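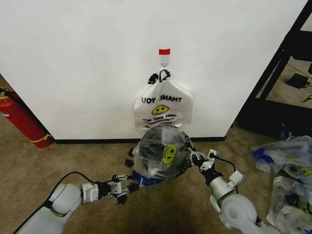
*A thank-you bag on its hook by the wall. Plain carrier bags are still among the jobs we like best.*

# About Bredusia Print & Packaging

Thanks for stopping by! If you've landed on this page you're probably trying to work out who you'd be dealing with if you sent us your labels, cartons or carry bags, so we'll try to give you a proper answer, even if it takes us a few paragraphs to get there.

Bredusia is a family-sized printer and packaging supplier with a team of 11, working out of one long brick building on the edge of Flivham. We print and finish folding cartons, swing tags, adhesive labels, tissue wrap and retail bags in paper and plastic. Most of our customers are small: bakeries, gift shops, a couple of garden centres, a cheese maker who changes her label colour with the season (and is quite right to, the autumn one is lovely). We also look after larger runs for regional grocers, and we're happy to do both in the same week.

## How we got going

The business was started by Kjell Ekström, who had spent a good part of his working life running presses for other people and had firm opinions about how it ought to be done. He took over the old Henriques bindery when it came up for lease, kept the guillotine and the cutting tables, and moved in with two second-hand presses and a kettle. One of those presses is still with us. It's slow and it grumbles on cold mornings, but it lays down a solid black better than anything we've bought since, and we would miss it terribly.

The first order was for cake boxes. The second was for more cake boxes, from the same baker, after we'd got the lid flaps wrong on the first lot and reprinted them at our own cost. We've checked every dieline on a folded sample ever since, and that baker is still a customer.

## What we do day to day

- **Cartons and sleeves** – cut, creased and glued here, in plain board or full colour
- **Labels** – on rolls or sheets, including freezer-grade adhesive
- **Retail bags** – stock designs or your own artwork, in one to six colours
- **Tags and tissue** – usually added on to a bag order, but you're welcome to order them by themselves
- **Artwork help** – if all you've got is a sketch on the back of an invoice, send us that

Our job tickets, proofs and reorders all run through a system we call Vedik, which began life as a card index and is now a reasonably tidy database. It holds 2,857 past jobs, with the ink mix and board weight noted against each one, so when you ring up wanting "the same green as last time" we can look it up and match it.

## Working with us

We don't have a sales team. When you ring, you'll get whoever is nearest the phone, and that person will generally stay with your job until it leaves the building. Proofs go out by email, or by post if you'd like to hold the thing in your hands (we'd encourage it for cartons – a box on a screen tells you very little about how the lid will close).

Visitors are always welcome. Bring your product along if you can, even a rough prototype, and we'll fold something up around it while you have a cup of tea. Parking is at the rear of the building, through the grey gate, and the bell does work but wants a good firm push.

We close for our yearly maintenance in the second half of February, so please get any Easter packaging orders to us before then.

*Page last updated 23 December 2018*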